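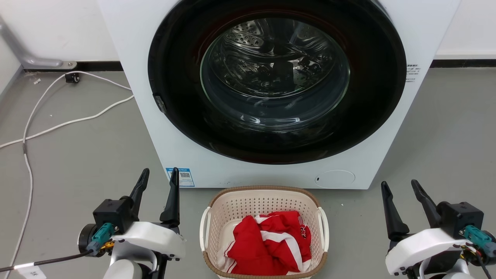
Hae-won Cheon
3 June 2020

Thread on the laundry loading stack, for people who asked why we rewrote the perception side before touching the planner.

2/ The task: take clothes from a basket on the floor, put them in a front loader, close the door. The software has three processes. Trotimel does perception, Cudar does motion planning, and Yaman is the thin layer that sequences skills and decides what to do when one fails.

3/ The old perception node segmented garments. One mask per item, one grasp per mask. With a crumpled heap of red and white fabric, it returned anywhere from one to nine masks on consecutive frames. A white stripe through red cloth looks like a boundary between two things. So does a deep fold.

4/ We spent too long trying to fix that with temporal smoothing. Smoothing gave us stable masks that were wrong.

5/ Trotimel no longer tries to separate garments. It outputs a height map of whatever is inside the basket rim, plus a score per cell for how graspable the fabric is there. A ridge scores high. A flat patch against the basket wall scores low. Color is not an input to the score at all.

6/ If a pick brings up two items, fine, they both go in the drum. The count was never needed for loading. We were computing it because the sorting demo had needed it.

7/ Training set for the score: 1588 picks, logged at Stallstead, labeled by whether the fingers still held cloth after the lift. No human labels. The label comes from finger position and motor current, sampled at the top of the lift.

8/ The basket itself is the next nuisance. Perforated walls give you noisy depth, since some rays stop on plastic and some go through the holes. We fit the rim first (it has a clean edge against a light gray floor), then drop every point outside a prism under the rim, inset a little on each side.

9/ That inset costs us the cloth pressed against the wall. Yaman handles it: when the height map reads empty, it runs a sweep along each long side with one gripper and then looks again. Two sweeps maximum, then it reports empty.

10/ Door pose. The glass is curved and throws back the room lights, and depth through it is garbage. The steel drum behind it is worse. We mask out everything inside the black ring and fit a circle to the ring only. Plenty of contrast against a white front panel.

11/ A circle gives you center and normal but no rotation about the normal. For that we use the small dark tab on the left of the ring, with the round filter cover at the lower right of the panel as a check. If the two disagree by more than 2 degrees, Trotimel refuses to publish a door pose and Yaman asks for a new viewpoint.

12/ Someone asked about using the QR label near the bottom corner as a fiducial. We tried it. It is small and the basket usually stands between it and the camera once the arms start moving. Works from a standing start, drops out mid-task. Removed in favor of the ring.

13/ Planning. Cudar used to plan each arm separately and check for collision after. With a basket parked right in front of the machine, both arms want the same volume, and most of the plans failed that check. It now plans the two arms as one 14-joint problem.

14/ Median planning time went up to 778 ms. Total cycle time went down, because we stopped replanning four or five times per pick. I would like that number lower but it is not the bottleneck. Regrasping is.

15/ Floor cables. They are thin, white on light gray, and depth misses them entirely. The base does not move during loading, so Cudar only has to care about the fingertips. We set a floor clearance of three centimeters as a hard constraint and left it at that. It is a bad answer for a base that drives - separate thread when there is a better one.

16/ The robot's own cables are a different matter. They are not in the arm model, so the self filter leaves them in the cloud, and they used to show up as obstacles attached to the wrist. The planner would then report that the arm was in collision with itself at the start state. We now pad the wrist links in the filter. Crude, and it eats a few points of real cloth close to the fingers.

17/ Known open issues: sleeves hanging over the door seal after release, the rim fit when cloth drapes over a side handle, and the drop pose when the drum is more than half full. The last one is a planner problem disguised as a perception problem. Cudar does not know the drum has contents.

18/ Logs and the rim fitting code go out with the October release. The grasp scorer will follow once the config format settles.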